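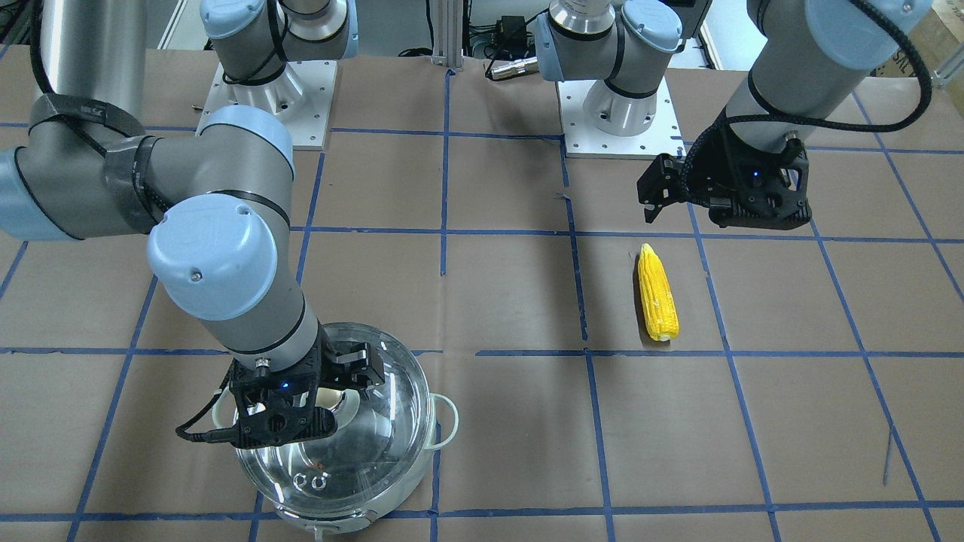 Cookware and food preparation were the subject of the spring visit to the Carkadness site, made in May by a party from the Saarinen Household Institute. The visit was arranged by Darcy Hiebert, who oversees the Institute's kitchen program, and was hosted by Trevor Nguyen of Cetum. Members were received at 9:30 a.m. and taken first to the preparation room, where the work surface is covered with brown paper and divided into cells with blue tape. A single cob of corn lay on the paper near a large clear glass pot. Mr. Nguyen explained that the paper is replaced at the end of each working session and that the tape lines are used to agree on where each item belongs before a trial begins.

The discussion then turned to lids. Cetum has kept written notes on lidded pots for 3 years, and 417 entries had been made by the time of our visit. Members were given copies of the summary sheets. Most entries concern everyday matters: whether a lid sits level, whether the knob can be held firmly, and whether the food can be checked without lifting the lid. Ms. Hiebert asked that the Institute's own record cards be revised to follow the same order, and this was agreed.

Corn was chosen for the month's work on account of its shape. A whole cob will not settle in a small pan, and a pot that is too narrow leaves one end standing against the wall.

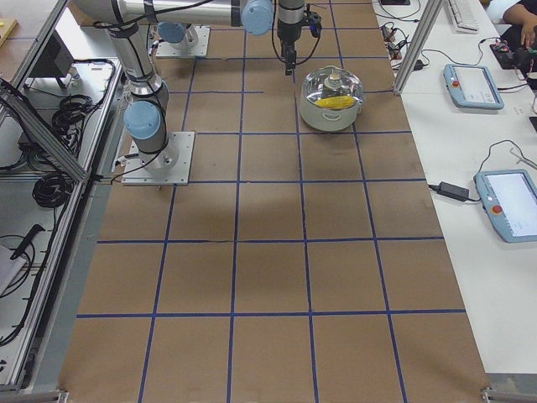
The same difficulty arises with leeks and with long carrots, which members of the party raised from their own kitchens. Mr. Nguyen's advice was to choose the pot by the longest item to be cooked and to leave the question of volume until afterward. He also spoke in favor of two small side handles over one long handle for any pot that will be moved when full - a view shared by most of those present.

A short break was taken in the Skurkico Room, where 93 pots and pans from the site's collection are kept on open shelves. The older enamel pieces attracted particular interest. Some have lost their lids, and the Institute has offered to search its own stores for replacements of the correct diameter.

Members submitted questions in writing before the close of the visit. One is given below with the reply, as it was asked in several forms.

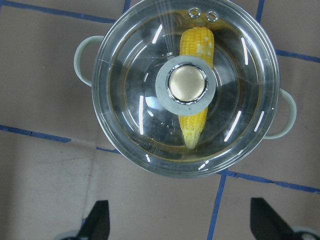 Should the husk be removed before a cob is cooked in a lidded pot?

The husk and silk are best removed first, as the cob then takes up less room and the lid can close properly. A cob that is still too long may be cut in half.

The visit ended at noon. A second visit, limited to 4 members, will be arranged with Cetum, and those wishing to attend should write to Ms. Hiebert at the Institute.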